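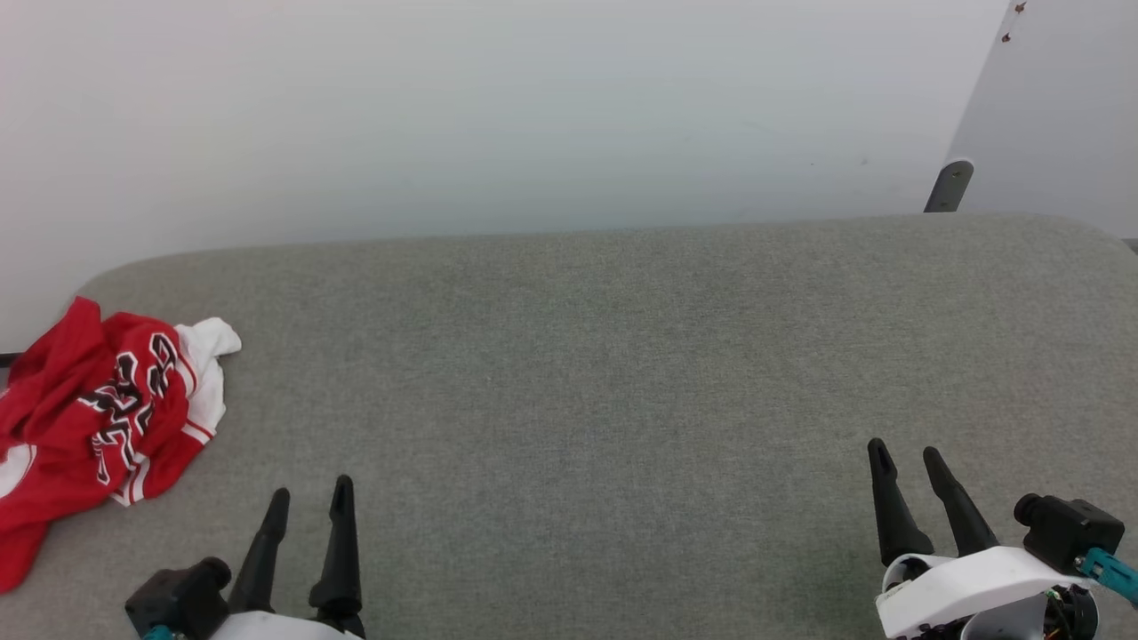

I should say up front that I came to folding late, and I came to it through laundry that never makes it to the drawer. In our house (and, as I learned, in most of the homes I visited for this study) clean clothes have a halfway stop, some soft flat place where they land and then just stay. I started calling these places "landings," and the name stuck. What interests me is how a piece of clothing sits there, because a landed shirt is so different from a folded one! Take the red and white jersey in Figure 1: the big black lettering has sunk into the folds so far that I can't get a whole word out of it, while one white part with red trim lies perfectly flat on the gray fabric. That mix of bunched and flat is what I'll be calling a partial spread, and it came up again and again in my notes from Hatovcombe.

**Figure 1.** A partial spread on an upholstered landing. Left: the jersey as found. Across the picture: the woven surface and its rounded edge.

### 3.2 What counts as a landing

I visited 24 homes in Hatovcombe and Lillau, most of them in June, and asked people to show me where clothes go between the dryer and the drawer. I had expected beds. I got beds, sure, but I also got a lot of padded furniture, and people talked about it with real affection. One family has a bench they call Pan, and the dog, Niso, is not allowed on it when there are clothes there (he gets on it anyway).

For a spot to go in my list, it had to be soft, wide enough to lay a shirt on, and used for clothes at least 5 times in the month I asked about. Chairs with a shirt hung over the back didn't count. I went back and forth on laundry baskets and finally left them out, mostly so I could compare surfaces with surfaces. I kept notes on the covering too, and I'm glad I did, as a smooth, tightly covered top with no buttons or seams in the middle makes it so much easier to smooth out a sleeve with the flat of your hand.
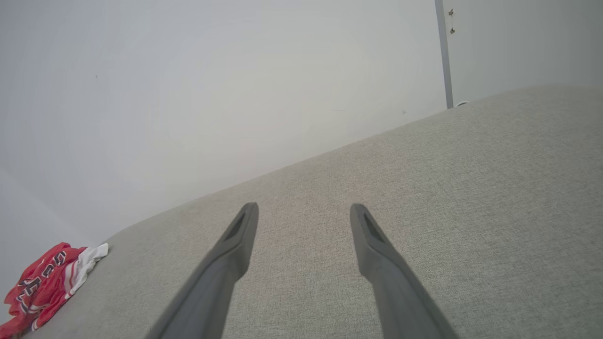
Aigars Toom, reading an early draft of this section, wrote back that I was giving the furniture too much credit, and that a crumpled jersey will be a crumpled jersey wherever you drop it. His bet was on fabric weight. Fair enough! I went through my notes again with that in mind, and heavy cotton does seem to hold its bunches longer than thin sports fabric does. But I didn't weigh anything on those visits, so I can't settle it here, and I've moved the question of weight to Section 5, along with the 10 homes that let me come back a second time.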